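Recall rules for small kitchen appliances to change across Fotley and Derurley

Shops and online sellers in the Fotley and Derurley trading area will have to keep a record of every mains-powered worktop appliance they sell from June, under revised rules published by the regional product safety office.

The rules cover toasters, toaster ovens, kettles, sandwich makers and similar goods with a heating element. Built-in ovens and hobs are already covered by a separate scheme and are not affected.

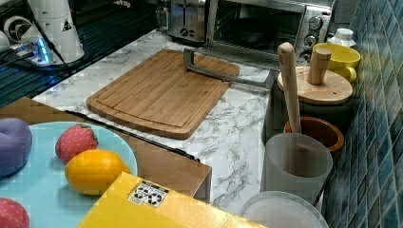
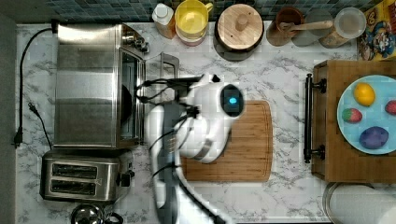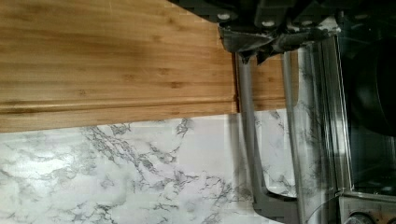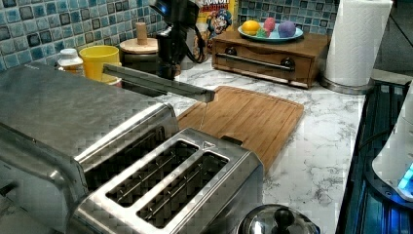 What changes in June

At present a seller must display a recall notice in the shop or on its website for 28 days. There is no duty to contact the buyer. The revised rules replace this with a direct notice, sent by post, text message or email, to each buyer whose details are held. The notice must give the model number, the range of serial numbers affected, the nature of the fault and the action required. It may not carry advertising or a discount offer for other goods.

Sellers must ask for contact details at the point of sale. Buyers may refuse, in which case the seller records the refusal along with the date and the serial number. Details collected for this purpose must be held apart from marketing lists and deleted after 10 years.

The safety office logged 1,819 reports of faults in heated worktop appliances in the last reporting year. Of these, 399 involved a model that had already been recalled, and most of those owners told the office they had not seen the notice. The commonest faults were thermostats that failed to cut out, damaged flex at the point of entry to the casing, and bread carriage latches that did not release at the end of the cycle.

Response rates

The revision follows a trial in Flarkinley, where 1,395 households that had bought a recalled toaster oven were contacted directly. The trial report states that the response was well above the level normally achieved by shop notices, although it was weaker among households that had moved since the purchase. Text messages were answered soonest. Letters brought in fewer replies in the first week but continued to do so for longer.

The report also notes that a number of owners could not find the serial number. On many models the rating plate is on the underside, and the appliance has to be unplugged, cooled and turned over before it can be read. From June the number must also be printed on the outside of the carton and on the sales receipt or invoice.

Second-hand goods

Second-hand dealers and repair shops are included, with lighter duties. They must check each appliance against the recall list before sale and keep proof of the check for 2 years. Private sales between individuals fall outside the rules. Items given away free by a business are treated as sales.

The recall list itself is being moved to a new database, Mets, which will replace the printed bulletin. It can be searched by maker, model or serial number and will be updated each working day at 4pm. Sellers with stock control software can link to it directly – a technical specification is available from the safety office on request. Smaller traders may continue to search by hand.

Existing stock

Appliances already on the shelf in June may be sold in their present cartons until stocks run out, provided that the serial number is written on the receipt. The duty to record the sale applies to this stock from the first day. Goods ordered before the change but delivered after it count as new stock.

Traders who fail to keep records will receive a written warning in the first instance, followed by a fixed penalty. The scale of penalties has not yet been published. An earlier draft proposed a registration fee for each shop, but this was dropped after consultation.

Advice for owners

Owners of older appliances do not need to register them, but may do so through Mets once it opens. The safety office repeats its existing guidance on use: empty the crumb tray regularly, leave a clear space above and behind any appliance that gives off heat, keep the flex away from hot surfaces, and unplug before cleaning. A recalled appliance should be switched off at the wall and left unused until the maker's instructions have been followed. It should not be put out with household waste – collection points in Fotley and Derurley accept small electrical goods without charge.

Guidance notes for traders will be issued before the rules take effect. A separate review of extension leads and plug adaptors is in progress.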